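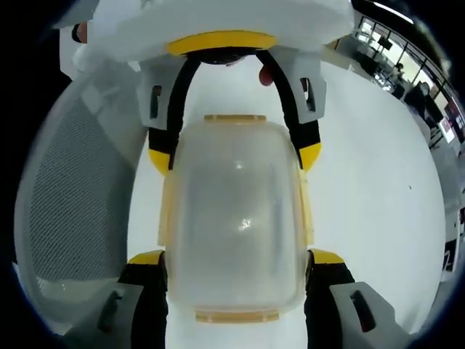
Photo: Trulta

What's On > Comedy and Arts > News

Prornotcombe comedy weekend comes back with a bigger hall and a late-night slot

The Prornotcombe Laughing Weekend is returning in July, and those of us who spent last summer's Saturday night show squashed against the radiators in the old reading room will be very glad to hear that it has moved up the hill to the Corn Hall, which has proper raked seating and (at last!) a bar you can reach without climbing over the second row.

The weekend sold 3,099 tickets last year across all its shows, a lovely number for a town this size, and the organisers at Flodomix say they had to turn people away from the closing gala. The Corn Hall can seat 1,000, so there should be room for everyone who fancies it, though the gala does tend to go quickly and it would be a shame to leave it until the last minute.

There are 10 acts on the main bill, among them the musical double act Vukčević, who went down so well in the afternoon slot two summers ago with their song cycle about a bus replacement service. They have been given a full hour this time, with a piano, and are promising a new set that takes in wedding speeches, dental receptionists and the shipping forecast. If you saw them before you will know that people in the front row are likely to be asked to sing, and that it is all done very kindly. 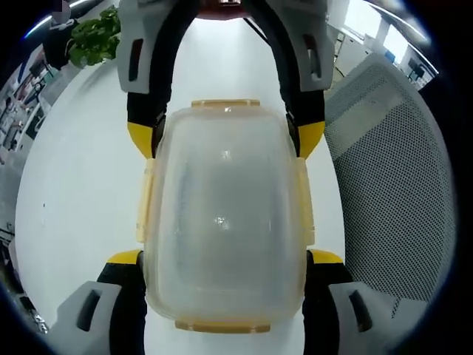
New this year is a late show starting at 10.30pm, made up entirely of improvised scenes built from suggestions dropped into a hat at the door. It is meant for over-16s and the language may get a bit ripe. Families are better off with the morning sessions in the library, where six local performers will be taking turns at storytelling, puppetry and a very silly quiz, all of it free, with cushions on the floor and chairs along the back for grandparents.

The zine table is back in the foyer too, much enlarged, and there will be a small display of hand-drawn posters from the weekend's earlier years. Some of those early ones are a real treat, particularly the one with the town's name spelt wrong in letters a foot high.

Tickets for the main shows go on sale at 9am on the first of the month from the Corn Hall box office, with a weekend pass for anyone hoping to see the lot. The hall has step-free access from the car park side, a hearing loop, and signed performances of both the gala and the Vukčević hour. Do mention when you book if you would like a seat near the interpreter.

We use cookies to remember your preferences and to see which pages are read. Accept | Manage settings

Contact us | © Trulta | Back to top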